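# Storncombe reissues shape block set, adds notes on work boards

September 1, 2023
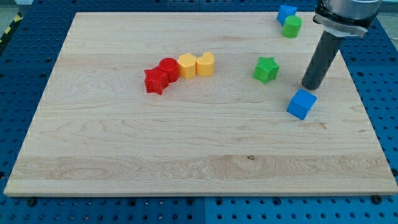
Storncombe has reissued its plastic shape block set for sorting and lining-up tasks, along with a revised sheet of notes on the boards the blocks are used on. The set carries part number 2073 and replaces the version sold through Plelton up to now. Block outlines are unchanged, and earlier blocks can be mixed with the new ones.

The blocks are short prisms in solid colors. Shapes include a star, a round cylinder and a many-sided block. Star points are rounded. The company says all blocks in the set are now made to the same height, a point on which the earlier set varied by as much as 3 mm. The difference was small in the hand but showed up when blocks were pushed together in a row, where a taller piece could tip against its neighbor.

Most of the revised notes deal with the surface under the blocks. Storncombe recommends a flat board in pale maple, glued up from long strips, over painted sheet or bare metal. Pale wood gives good contrast with red and with other strong colors. Yellow blocks are harder to pick out, and the notes suggest checking them under the lighting that will be used for the task before work begins. Small knots and darker streaks in the grain are acceptable if the surface is level to the touch.

The recommended board is 700 mm wide. A 600 mm board can be used for shorter rows but leaves less room at the ends for loose pieces. Boards should be fixed to the table and checked for movement at the start of each session. On a perforated metal table, bolts set in the holes along the front edge are the usual method — clamps are allowed but take up space on the working side.

For care, the sheet calls for a dry cloth after use and a damp one when needed, with the board left to dry standing on its long edge. Oil finishes are not advised. They darken the maple, and residue on the blocks picks up dust. Blocks can be washed in warm water with mild soap. Solvents dull the gloss on the side faces and should be kept away from the set.

The notes also cover layout. Rows may be set straight or on a slight diagonal, with faces touching. Round blocks meet flat-sided ones along a single line and shift easily, so the sheet places them between two other pieces where the task allows.

Abugri will handle orders for the new set, with replacement blocks sold singly by shape and color. Boards are supplied separately by Trevine. Stock of the earlier set will be sold until it runs out, and the revised notes will be packed with those orders as well.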